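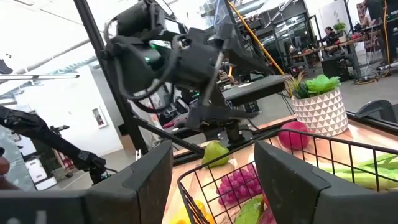
Budget week again, so a thread on what we're asking for and what I've learnt about asking for it. Short version: the arms are the easy bit. Everyone wants to talk about arms. My spreadsheet this time is mostly cables, fingers, brackets and plastic fruit. Those pink-purple grapes in the wire basket have their own line, and so do the green onions. I'm rather fond of that line.

For anyone new, I look after the kit list for a small group doing pick-and-place work on two-handed setups. Groceries, mostly. I don't write the clever software. I fill in forms, ring suppliers and find out why a parcel is sitting in a depot.

Our request has to be in by 9 March 2018 and the form has one box marked "equipment". One box! I've got 37 lines. So I've split them into things that wear out, things that break, and things that people walk off with. Finance liked that more than I expected.

Wear out first. Gripper fingers. We go through the tips faster than anything else in the room, and last year I'd put them under "sundries" like an idiot, so every reorder needed a fresh signature. This year they're a proper line with a proper number of spares. If you take one thing from this thread, give your fingers their own line.

Two quotes for those. Ehlers do a lovely set, quick delivery, and they'll sell you singles. Brarar are cheaper but only in packs, and the packs are never the size you want. I've gone with Ehlers for the angular ones and I'm still dithering over the rest.

Cables next. I thought I was being generous last time and I wasn't. Every arm wants power, data, and then a bit more of both when someone moves the frame half a metre to the left. Buy the long ones. Buy them in bright colours too – yellow is my favourite, you can follow it with your eye when you're under a desk with a torch in your teeth.

Right, fruit. The pretend stuff isn't all alike. Cheap grapes come off the stalk. The cheap pears are so light they skid off before the fingers close. We paid £60 for a decent mixed lot and I'd do it again, but I'd order two of the same lot, so that a lost avocado can be replaced by its twin. Ours got replaced by one from another shop and I heard about it for a week.

Someone asked about real veg. We tried it. It's a running cost, it goes in a different budget code, and it goes soft. Also people eat the bananas.

Baskets! Wire ones look like nothing on paper but do ask the people who use them before you order. I picked solid-sided tubs once because they stacked nicely in the cupboard. They came straight back to me with a note on. The wire ones cost a bit more each and they've had no complaints, so wire it is.

Now the big number. We want one more arm, from Misotitz, and the price on the front of the quote is not the price. Ours had £1,482 of extras on page three: mounting plate, bracket set, the stop button, a carry case we don't need. I asked for the case to come off and they took it off without a murmur. Always ask.

Then there was delivery, £327, which I'd missed completely because it was in the email and not in the quote. Put delivery on its own line. Put it on its own line even if they say it's free, with a nought in it, so you remember to check.

Drutilcombe came in lower overall and I did go back and forth. What settled it was spares. I asked both how long I'd wait for a replacement joint motor. Misotitz gave me a date. Drutilcombe gave me a brochure.

Things I forgot last year, in no order: cable ties, a second screwdriver set, insurance, printed table covers (they get scuffed), somewhere to put the boxes, and the time it takes two people to bolt a frame together and then unbolt it and do it the right way round.

Somebody's bound to ask if you can start smaller. Yes! One arm, one basket, a handful of fruit and a decent table. Just price the second arm at the same time, while the supplier is still being nice to you, and ask how long they'll hold that quote. Ours held for a month, which got us to the end of March with a bit to spare.

Form's nearly done. I still need a price on the brackets, so if you've bought any with a curved top recently and didn't hate them, send me the name of the shop please.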